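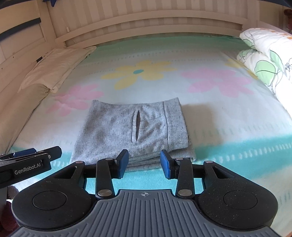 Folding sweatpants and gym shorts so they stay folded in the drawer
Posted by Ramesh Ahuja in Home > Laundry and Closets

I have been trying to get my knit bottoms under control, meaning sweatpants and the longer kind of gym shorts, and I can't get them to hold a fold. T-shirts are fine. Jeans are fine. The soft stuff looks good when I put it down and then comes apart as soon as I pick it up or slide it into the drawer. I fold on the bed, on top of the mint and white blanket, with the pillow left where it is and the comforter folded over on the right side, so there is a decent flat area in the middle to work on. The light gray one lying there is what I would call a good result for me. It is flat and the near edge is fairly straight. It will not look like that by the time it gets to the drawer.

The drawer is part of a Cenum dresser that came with the apartment. Inside it is 34 inches wide and 13 inches front to back, and it is not very deep. I have T-shirts on the left standing on edge in a row and that works. I would like to do the same with the bottoms on the right. When I stand them up they slump forward, the legs slide out from each other, and after a couple of days it is a pile again.

What I do now is the following. I lay the pants down with the front up, fold one leg over the other, fold the crotch point in so I have a long rectangle, then fold in half from the ankle to the waist, then in half again. With shorts I skip the last fold.

Problems I have noticed:

The waistband is much thicker than everything else, so the stack is fat at one end and thin at the other.

The pockets. On most of mine they are slanted and cut into the side, and the pocket bag on the inside moves around and makes a lump. I can smooth it out but it moves again.

The drawstring, same thing, it ends up anywhere.

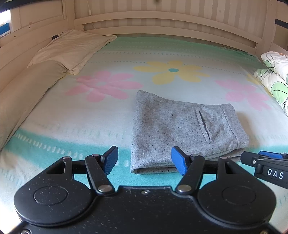
The gray one from closer up, with the pocket opening on the right.

On that one the pocket is on the outside of the fold. I don't know if that is right or if it should be turned in. With the pocket on the outside the opening tends to catch on the next thing when I push it into the row.

I would like to know whether I should be folding in a different order or whether soft knit just can't be filed upright. I would rather not buy anything, but I will if it comes to that. I do laundry on Tuesday evening and would like to try it on the next load.

Ramesh Ahuja

Selorm Asante

Knit can be filed upright. I do it with four people's clothes. The order of your folds is part of the problem and so is the size of the finished rectangle.

You are folding in half and then in half again. That gives you two loose ends that have nothing holding them, and the thick waistband on the outside where it pulls everything open. Try this instead.

1. Lay the pants face down, waistband away from you. Pull the waistband to the sides so the elastic is stretched flat once, then let go. Do the same with the ankle cuffs if there are any.

2. Put your hand inside each pocket and push the bag down and toward the outside seam. Take your hand out flat. If you do this before the first fold, it stays much better than if you try to smooth it from outside afterward.

3. Drop the drawstring down inside the front of the waistband.

4. Fold one leg over the other. Line up the outside seams, and don't worry about the inside ones. Tuck the crotch triangle in.

5. Fold the ankles up toward the waistband, but stop short. Leave about a hand's width of waistband showing past the cuffs.

6. Now fold in thirds starting from the fold at the knee, not from the waistband. The knee end goes first, then over again. The waistband end comes over last and you can tuck the cuffs into it if there is enough room.

You get a thinner packet and the waistband closes it. For shorts, skip step 5 and go straight to thirds, starting at the hem.

On the pocket question, I turn it in. When you fold leg over leg with the front facing down, the outer layer is the back of the pants, and the slanted openings are mostly on the inside of the packet. A slanted pocket sits close to the side seam so you may still see a bit of the opening. That is fine. What you want is for the opening to point toward the bottom of the drawer or sideways, so the next pair slides past it.

As for the finished height, measure the inside of the drawer from the bottom to the underside of the frame and take off an inch. If your rectangle is taller than that, it will bend when you close the drawer, and that alone can undo the fold.

Two other things. Folding on a bed is okay but the mattress gives, and a blanket grips the fabric underneath while you are pulling the top layer. I fold on the bed too when the table is in use. I press down with my forearm after every fold and it helps more than I expected. If you have a large tray or a piece of stiff cardboard, put it on the blanket and fold on that.

Also check the fabric for marks while it is lying out. Your closer photo shows a few darker smudges on the gray as well as the normal speckle. It may only be the knit, I can't tell from here, but I would look before it goes in the drawer. A mark that sits for a month is harder to get out.

tinroof_dana

just roll them. Lay flat, fold in half, roll from the bottom, done. I have 25 pairs of leggings and sweats in a drawer rolled and have never had a problem. Folding is too much work for something you wear to take the trash out

Selorm Asante

Rolling is okay if the drawer is full. In a half full drawer they unroll. It also takes more height than he may have.

tinroof_dana

mine is full lol

P. in Ballville

I worked on the sales floor at Dunleavy for six years and folded a great many sweatpants, so here is how we did it, although a store table is not a drawer.

We used a board. Ours were plastic but I have one at home that I cut from a shipping box, 9 inches by 12. Put the pants down folded leg over leg, put the board on top with one end at the waistband, fold the rest of the leg over the board, slide the board out. You get the same width each time. I think that is really why a row of T-shirts stays up and a row of sweatpants doesn't. T-shirts come out about the same size whatever you do. Pants come out all different, and the small ones let the big ones lean.

Selorm's step about the pockets is correct. We had to do it too, and on fleece-lined ones we did it twice.

I would not tuck the cuffs into the waistband. It stretches the elastic over time, at least on cheaper pairs. I have some from Asdale where the waistband went wavy, and those were the ones I had stored that way. Could have been the dryer.

For the row itself, you need something at the front to hold it. With 13 inches front to back you can probably get one row running left to right with space in front of it, and that space is where they are falling. Put socks there, or a shoebox lid standing on its side. You don't need to buy dividers. The ones with springs are nice, but they mark up a painted drawer.

One more thing about working on a bed. Fold across the bed and keep the pile on something that doesn't move. I used to stack finished pieces against the pillow and then sit down and the whole lot went over. On the folded comforter would be worse. A chair seat is good.

Ramesh Ahuja

Thank you all. I tried the method from Selorm on four pairs and two shorts, in thirds, starting from the knee. The pocket step made the biggest difference. I had been smoothing from the outside the whole time. The packets are thinner and I can carry them across the room.

I did not tuck the cuffs in on the older ones, because of what P. wrote. On one newer pair I did, to compare.

I cut a board from a box, the same 9 by 12. It was too wide for the shorts, so I cut it down a little on one side and now it works for both. Using it on the blanket is fine as long as I hold the board with one hand.

The smudges I looked at by the window, and I still wasn't sure, so I put that one back in the wash pile.

They are standing up so far, with socks in front. The heaviest pair still leans. It may have to go on the shelf.

Selorm Asante

Put the heavy pair at the end, against the side of the drawer, with the fold facing up. If it still leans, lay it flat on the bottom under the socks. I have one like that too.

P. in Ballville

Fold facing up for all of them, not just the heavy one. I should have said that earlier. Loose ends down.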